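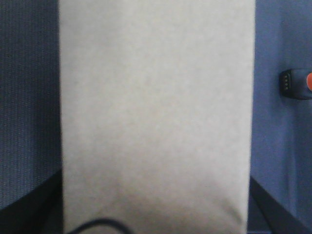 *Wrist camera view over a pale grey surface, with a loop of dark cable at the bottom edge.*

# Indora wrist cable guide, part 3568

**Onunberg spare parts / Arm and gripper / Cable guides**

Replacement guide for the camera cable on Indora arms. It holds the cable against the wrist housing and stops slack from working forward past the gripper. It replaces the earlier moulded guide, which has been withdrawn.

**Safety notice, May 22, 2024**

The clips on the earlier guide can open when the wrist is turned to the end of its travel many times in a shift. Once a clip is open the cable is free to form a loop in front of the camera. We have had reports of the loop catching on fixtures and on the edges of goods being picked. In two of those cases the connector was pulled out of the camera while the arm was moving, and the arm carried on to the end of its programmed path without a picture.

If your arm still has the earlier guide, stop using it for automatic picking until the new one is fitted. Manual jogging at reduced speed is allowed with the work area clear.

## Which guide do I have?

The earlier guide is a single grey moulding with push-in clips. Part 3568 is black and has screw-down clips. The part number is moulded on the inside face, so it can only be read with the guide off the arm.

Arms shipped from January onwards left the factory with part 3568 and need no work.

## Signs of a loose cable

- A dark line or arch along the lower edge of the camera view. It may come and go as the wrist turns.
- The Flultivora controller reports "object near" when the gripper is clear of everything.
- The picture drops out for a moment at one particular wrist angle.
- Scuffed sleeve on the cable close to the camera connector.

Don't mask the lower part of the view in Flultivora to get rid of the false reports. The cable is still loose, and a real object in the masked area will be missed.

## In the bag

- Cable guide
- 2 screw-down clips
- 4 screws
- Length of woven sleeve, 200 mm
- Fitting sheet

The hex key isn't supplied. Use the one that came with the arm.

## Fitting

1. Park the arm, switch off at the isolator and lock it off.
2. Unplug the cable at the camera and remove the old guide.
3. Check the cable along its whole length. If the outer jacket is cut, replace the cable as well.
4. Slide on the sleeve, screw the guide to the wrist housing and plug the cable back in.
5. With the cable in the clips, turn the wrist by hand to both ends of its travel before tightening. The cable should neither pull tight nor stand away from the housing.
6. Power up and run the wrist check in Flultivora, version 13 or later. Watch the camera view all the way through.

If any cable shows in the view during the check, power down and go back to step 5.

## Ordering

The guide is free of charge for any arm that was supplied with the earlier type. Order through Aguirre, quoting the arm's serial number. Additional guides are sold singly at the list price.

Old guides don't need to be returned. Please break the clips off before throwing them away so they aren't refitted by mistake.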